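Cesto oval com tampa, forro verde
Linha Talirside, para casa e costura
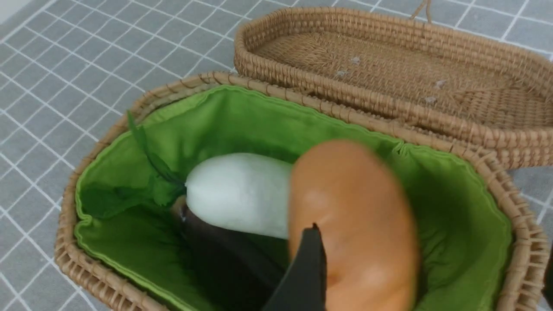
Foto: Anas Abou Zeid / Pristik

O cesto oval é a peça mais pedida da linha Talirside. É feito em rattan natural entrançado à mão, com tampa solta do mesmo material e forro de tecido verde. Serve para guardar linhas, lãs, guardanapos, pão para a mesa ou as pequenas coisas que ficam sempre espalhadas na sala. Nós vendemos este modelo desde julho e agora está disponível também em tamanho grande.

Material e fabrico

O rattan é uma palmeira trepadeira. O caule é maciço, ao contrário do bambu, e por isso pode ser dobrado com vapor sem partir. Para os nossos cestos usamos a medula, que é a parte interior do caule, cortada em fio redondo. O fio fica de molho antes do trabalho e é entrançado enquanto está húmido. Depois o cesto seca à sombra, em cima de uma forma de madeira, para manter o oval.

A oficina Fagerlund, em Derevport, faz todas as peças desta linha. Cada artesão começa e termina o seu próprio cesto, e é normal encontrar pequenas diferenças no tom, na altura da parede ou na força do ponto. Não aceitamos estas diferenças como defeito, mas trocamos qualquer peça que chegue com fio partido ou com a base torta.

O forro

O forro é cosido junto ao rebordo e não se retira. Pedimos desculpa aos clientes que preferiam o forro com atilhos, como na série anterior. Com os atilhos o tecido descia muito quando o cesto estava cheio, e decidimos mudar. Manchas pequenas podem ser limpas com um pano molhado em água fria e um pouco de sabão neutro. Deixe secar com o cesto aberto, longe do aquecedor.

Medidas e capacidade

Tamanho médio: 30 cm no lado mais comprido. Peso sem conteúdo: 300 g, com a tampa.
Tamanho grande: o peso sobe para 800 g, porque a base é reforçada com fio mais grosso.
As medidas são tomadas por fora.

O tamanho médio leva bem os novelos de um projeto pequeno e um par de agulhas curtas. Para agulhas direitas compridas recomendamos o grande. Não recomendamos nenhum dos dois para lenha, garrafas ou vasos com terra.

Cuidados

O rattan não gosta de ar muito seco. Se o cesto está numa casa com aquecimento forte, passe um pano húmido por fora de vez em quando durante o inverno. O pó entre os fios sai com uma escova macia ou com um pincel largo. Nunca use lixívia nem máquina de lavar. O sol direto escurece o rattan e tira a cor ao tecido.

Um cesto novo pode ter cheiro a erva seca nos primeiros dias. O cheiro desaparece com o ar. Se notar uma ponta de fio saída, corte com uma tesoura pequena, rente ao entrançado, e não puxe.

Encomendas

O tamanho médio está em stock. O grande é feito por encomenda, em séries de 100 peças, e a próxima série já está quase toda reservada. Quem deseja o cesto sem tampa pode escrever isso no campo de observações; o preço é o mesmo. Lojas e hotéis podem pedir outra cor de forro, com amostra enviada antes da produção.

Contactos | © 2022 Pristik | Voltar ao topo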